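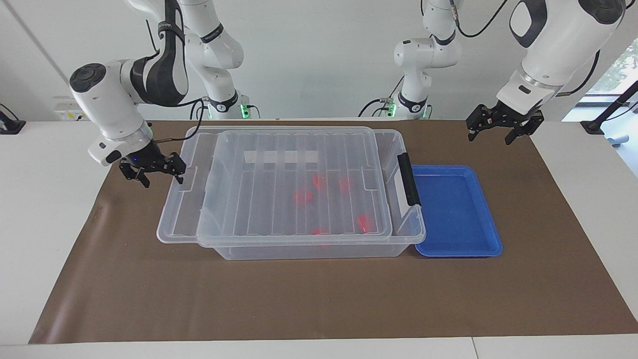
4. Running the boiling acid test

The Clukard reflux stand ships without acid, glassware grease or patience. Supply your own.

1. Grind all faces of the coupon to 400 grit. Round the corners a little.
2. Measure it, degrease it, weigh it. Write the weight down now. You will not remember it.
3. Lower the coupon into the flask in its glass cradle and seat the condenser.
4. Turn on the cooling water, then the heater. This order is not a suggestion.

CAUTION: Fumes mean the condenser is dry or loose. Switch off the heater and leave the hood sash down for 30 minutes.

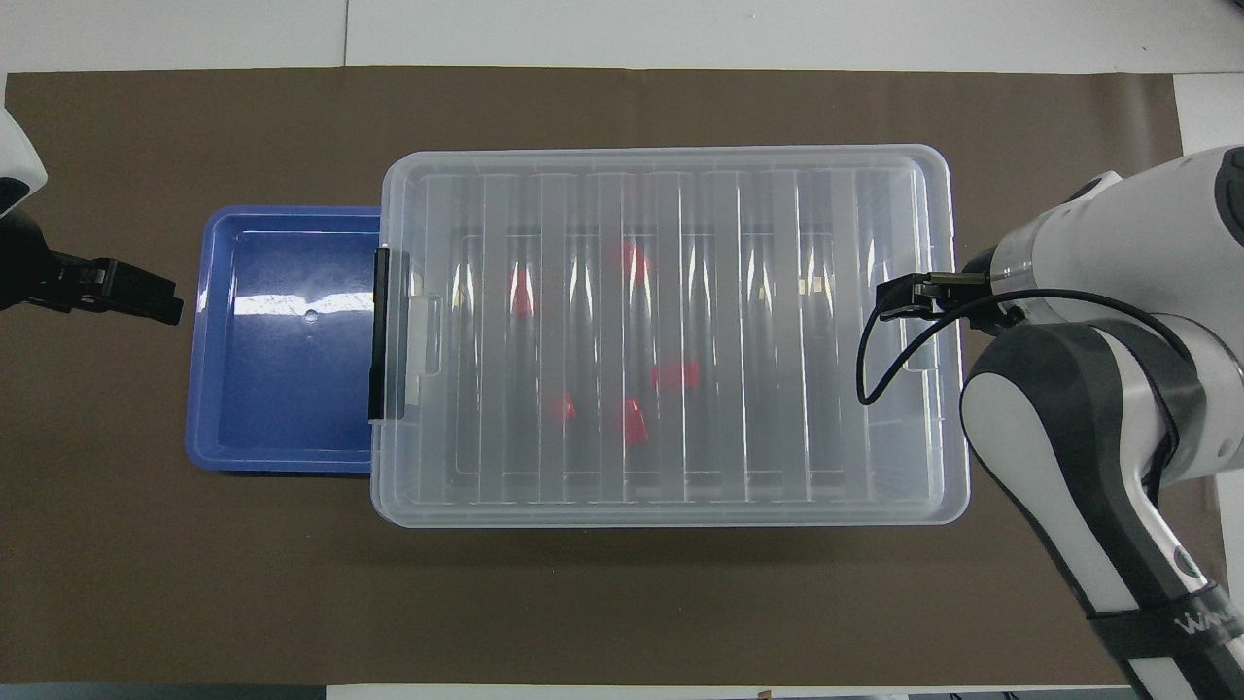 Coupons from a nickel alloy weld should be laid out in the order they were cut, with the heat-affected side up. Cover the bench first. Brown paper under a clear plastic storage box does fine, and a ribbed floor like this one gives you rows to sort by. The Skemier tray does the same job for more money.

5. At the end of the run, cool, rinse, dry and reweigh.

NOTE: If the coupon gained weight, rinse it again before calling Andau support. They will ask - they always ask.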